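3. Method

The survey covered the guest floors of the Lastura, a mid-range hotel with 100 rooms on five floors. The aim was to find out how much electricity is drawn by equipment that stays plugged in while a room is unoccupied. Guest rooms were chosen over public areas because the same load repeats from room to room, so a small error in one reading becomes a large error in the total.

We measured 10 rooms, two per floor, in January. Each room was left vacant for the full measuring period with the key card removed from its slot. A plug-in energy meter was fitted between the wall socket and each appliance, and the reading was taken after 24 hours. Fixed lighting and the fan coil unit were excluded — both are wired to the card switch and drop out when the card is removed.
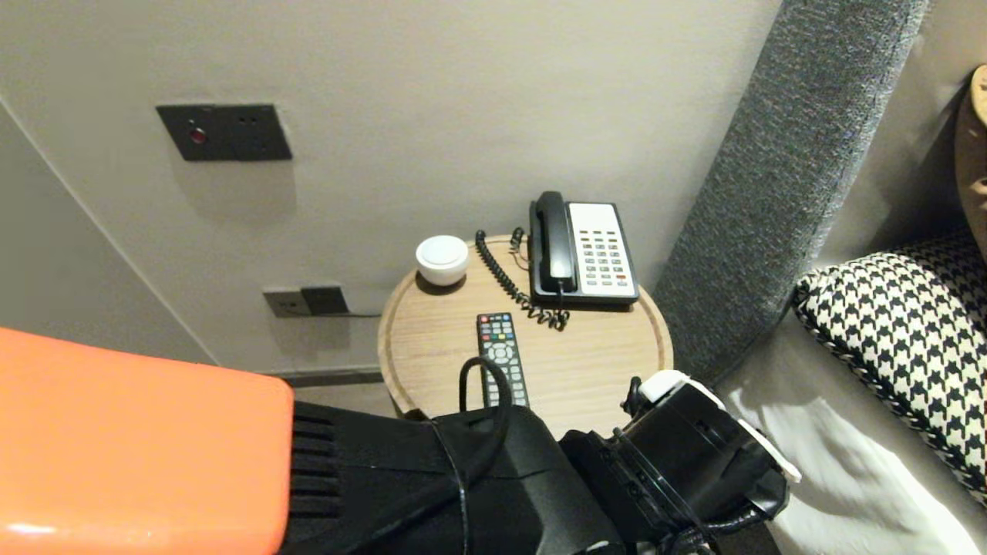

Figure 2. Bedside table with desk telephone and TV remote control.

The telephone exchange in the basement was not part of the survey. Battery-powered items were also left out. The elevator (Otis, one car) is supplied from a separate panel and was treated by Perla Escobedo in her own report.

4. Results

The mean standby load per room was 5 W. The television and the minibar controller made up most of it. Differences between floors were within the resolution of the meter and are not discussed further. One room on the third floor gave a reading well above the others; the meter was swapped and the second reading agreed with the rest, so the first was discarded.

Scaled to 100 rooms, the load is 500 W. The night reading at the floor distribution panels, taken by Valdir Araújo with all sampled rooms vacant, gave 528 W for the same circuits after correction for occupied rooms. The difference of 28 W is attributed to the corridor door locks, which share these circuits — this was not checked separately.

5. Sources of error

The meter is poorly suited to loads under 1 W. Several appliances fell in this range and were entered as zero, which biases the room figure downward. The correction for occupied rooms relies on the front desk list for that night, and late arrivals may not appear on it.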